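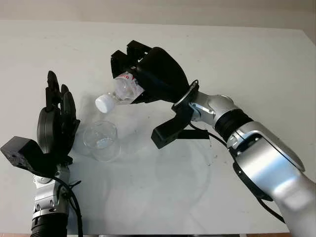

Stavura, August

**Call for participants: people to test a two-armed table robot and tell us where it falls short**

Susance sells Zaveo, a kit with two arms and two hands that is meant to do small jobs at a table: pour a drink, set out a plate, put things away. The sales sheet says it is "ready for the home." We run a small independent review desk, and we don't take that line on trust. We're looking for 84 people to spend a session with the kit and help us find out how much of it holds up.

Pouring is the job the company likes to show, so it's where we start. A capped bottle held over a glass with the neck pointing down has the look of a pour, and none of the water. We want to know about the parts a sales clip can skip: who takes the cap off, who fills the glass to a sensible level, who wipes the table, and how long a thirsty person has to sit there. If you have to open the bottle, line up the glass and stand by with a cloth, we'll count that as your work, and it will go in the review that way.

**Who we want**

- Adults who pour their own drinks and have opinions about it
- People with weak grip, shaky hands or the use of one hand, who are the buyers Susance talks about most
- Home care workers, paid or family
- A few people who have already bought a helper gadget and stopped using it

No technical background needed. If you build or sell robots for a living, please leave the place for someone else. The same goes for anyone who has worked for Susance or for Bošković, the dealer that handles Zaveo in our area.

**What you'll do**

Each session lasts 4 hours, with a meal break and as many short breaks as you like. You'll ask the kit to do a set of table jobs, first with our help and then from the printed guide alone. There are 107 tasks on our full list. You'll get a short selection, and you may ask for one of your own at the end.

We'll write down:

- whether the job got finished, start to end
- every time a person had to step in
- how long it took, next to how long you take by hand
- what you'd say to a friend who was thinking of buying one

You can stop a task at any point, and a member of staff stays at the stop switch the whole time. Anything you drink will be poured by a person from a separate bottle.

We film the tabletop. Faces stay out of the published footage unless you sign for it separately, and saying no won't affect your place or your pay.

**What you get**

You'll be paid 500 for the session, in local currency, whether the kit works or sulks all afternoon. Travel within Stavura is paid on top. If you need someone with you, bring them, and we'll cover their travel and lunch.

**Who is paying for this**

Our subscribers. Bošković is lending the kit and gets it back when we're done. Neither Bošković nor Susance will see the results before they're printed, and neither helped choose the tasks. Susance did offer to send a trainer to "get the best from the product." We said no – the people who buy it won't have a trainer in the kitchen.

We may end up liking it. Some of us would be glad to, and a kit that can do even a handful of these jobs without an extra pair of hands would be worth writing about. So far we've read a lot of promises and very little about spills.

**How to apply**

Write to the review desk with your first name, a daytime phone number, and a few lines on what you find hard or annoying at the table. Tell us about any access needs. The room is on the ground floor, and sessions start at 10 a.m. We'll answer every message, including the ones we have to turn down, and places stay open until the end of August.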